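November

Slept badly and got up before it was light. The bus to Prernport was late again, so I walked as far as the bridge and caught the 16 from there. Nosipho had already opened the shop and put the heater on. We sold four lamps and a mirror, and a man came back to argue about a chair he bought in the summer. I gave him half off a new seat and he left.

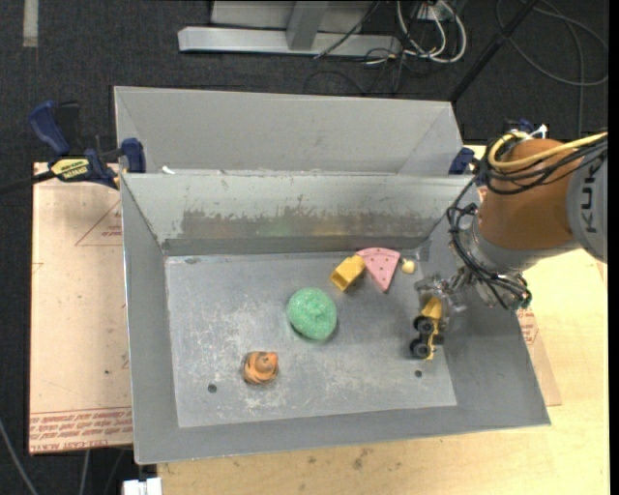 Xolani called at lunch about the house in Sirndale. The owner wants 400 more for the repairs and will not move on the date. I said I would think it over. The kitchen floor is my worry – the tiles are worn through to the base by the door, and I don't want a floor as scratched and rubbed as the bottom of that gray metal bin. New tile would take up most of what I have saved.

Soup for supper. Wrote to Mom and paid the water bill.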